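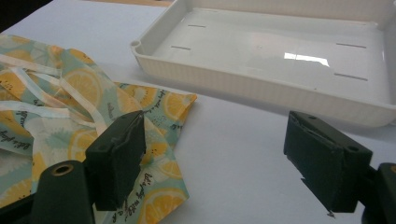
Prewashing printed fabric: shrinkage, spin speed and what I wrote down

I sew in small batches, mostly drawstring bags and cushion covers, and for a long time I cut fabric straight off the bolt. The bags came out square. After the first wash they came out less square, and the lined ones puckered along the side seams where the outer fabric had moved and the lining had stayed put. Last November I started prewashing everything and keeping a log, and this post is a tidied version of that log.

The sample is small: 14 pieces of printed cotton, all woven, most of it from the Rebelo range with a few market remnants mixed in. The machine is a Serkon front loader, which I have had for years and which has the usual inaccurate dial. Water in Brorkivgate is hard. If yours is soft, your detergent dose will be lower than mine and your results may differ a little.

Marking and measuring

Measuring the whole cut does not work well. Cut edges fray in the wash, and the selvage pulls in at a different rate from the middle of the cloth. I draw a square on the wrong side instead, well in from every edge, 280 mm on each side. The marker has to be laundry-proof. Test it first on a scrap, through a full cycle, because two of my pens were sold as permanent and disappeared.

Next to the square I draw an arrow for the warp direction. On a plain piece with the selvage attached the arrow is redundant. On a remnant it is the only thing that tells you which number belongs to which direction once the piece has been through the drum.

Measure flat, on a hard surface, with a steel rule. Smooth the cloth with your palm and stop there. Pulling it taut adds a millimeter or two, which is a large part of what you are trying to measure.

The formula is the obvious one: original length minus washed length, divided by original length. The first Rebelo piece went from 280 mm to 271 mm along the warp, so nine divided by 280, or 3.2 percent. Across the weft it lost 2 mm, under one percent. Most of the others followed the same pattern. Warp threads are held under tension on the loom and again during finishing, and washing lets them relax.

Wash settings

I wash at the temperature the finished item will be washed at. For cushion covers that is 40 degrees, for bags 30. Prewashing cooler than the final use leaves some shrinkage in the cloth, and it will come out later at a worse moment. Prewashing hotter is safe for dimensions and less safe for color.

Spin speed is 1,000 rpm. I tried the higher setting on a few pieces and saw no difference in the measured square, only deeper creases that took longer to press out. Slower than 1,000 and the cloth drips for an hour on the rack.

Load size matters more than I expected. A single piece on its own wraps around itself and comes out as a rope. Three or four pieces of similar weight, with nothing else in the drum, tumble properly. Keep darks apart for the first wash. One red remnant from the market turned a white lining pale pink, and no later wash has changed that.

Before washing, I finish the raw edges with a wide zigzag. Pinking shears are faster but give more loose thread in the filter. A serger would be better than either; I don't own one.

Drying

Line drying and tumble drying give different numbers, so pick one and record which. On the pieces I split in half, the tumble-dried half lost up to one percent more in the warp. If the item will ever go in a dryer, the fabric should go in one first. I remove it while slightly damp and press it then.

Press by setting the iron down and lifting it. Sliding the iron along the bias distorts a square very quickly, and then the measurement is of the ironing.

A second wash

I ran six of the pieces through a second identical cycle. Five did not move by any amount I could read on a steel rule. The sixth, a loosely woven remnant, lost another 2 mm in the warp. My working rule is now one wash for anything with a tight, even weave and two for anything I can see daylight through.

Allowances when buying

I buy 5 percent extra length on anything directional, then round up to the next increment the shop will cut. For small all-over prints, where pieces can be turned on the cutting table, I don't bother. Large repeats need more care - the repeat itself shortens with the cloth, so a pattern matched to the published repeat length will drift over a long curtain panel. Measure the repeat after washing and use that figure.

Keeping the log

The log lives in Flonder, a plain table app on my phone. Columns are: source, weight if known, warp before, warp after, weft before, weft after, temperature, drying method, notes. The notes column is mostly about color. I pin a paper tag with the row number to each washed piece once it is folded, and it stays there until cutting.

Two open items. I have no usable data on linen blends, as I have only washed one and forgot to draw the arrow. I also want to try the same procedure on interfacing, soaked in a basin and air dried, as I suspect some of the puckering I blamed on linings came from there. I will add rows when I have them.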